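Raking light

Raking light is light that reaches a surface from a low angle, so that small rises and dips throw shadows much longer than they are tall. A wall that looks perfectly flat at noon can turn into a whole landscape by evening, with every trowel mark and filled crack standing out. It is one of the oldest and cheapest ways of looking closely at things, and it remains one of the most rewarding!

How it works

The length of a shadow depends on the height of the object and the angle of the light. When the source is high, a ridge the thickness of a fingernail hardly shows at all. Bring the source down to 20 degrees above the surface and the same ridge throws a shadow nearly three times its own height; at 9 degrees the shadow is more than six times the height. The side facing the lamp also catches more light than the ground around it, so each bump gets a bright edge as well as a dark one.

Soft light spoils the effect. A cloudy sky or a large window sends light in from many directions, and the shadows fill in. A small lamp placed well off to one side gives the crispest result, although very smooth surfaces can shine back at the viewer and hide the detail.

Shadow edges

The line between a lit area and a shaded one is often the most useful thing to look at. On a flat surface, the shadow of a straight edge stays straight. Where it crosses a step, it jumps sideways, and where it crosses a hollow it bends. A curved edge may come from a curved object, a curved surface, or both, so careful observers move the lamp and look again before they decide.

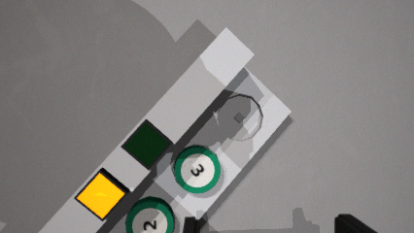

Bright end and duller gray length of a raised strip, divided by a curved shadow boundary (computer rendering).

Uses

Painters and plasterers use a hand lamp held close to the wall to find rough patches before the final coat. In museums, raking light brings up the texture of brushwork, old folds in paper and the dents left by a pen on the sheet beneath. Carved stones worn almost smooth can become readable again, and few sights in the field are as thrilling as a lost line of letters rising out of a blank slab.

The survey of grave markers at Benness is a lovely case. Telmo Zabala and Canan Tatlı worked there over several evenings in May, lighting each stone from the left, then from the right, then from above. Of the 80 markers they studied, 20 gave up lettering that had been missed by earlier visitors. Their notes, kept in the local archive at Kelemen, include drawings of the shadows themselves alongside the words.

Limits

Raking light shows shape and says little about color or material. A groove that runs in the same direction as the light may vanish completely, so a single lamp position is never enough. There is also a well-known trick of the eye in which hollows look like bumps. Most people expect light to come from above, and a picture lit from below can seem to turn inside out until it is rotated.

See also: Relief carving; Shadow; Sundial; Surface texture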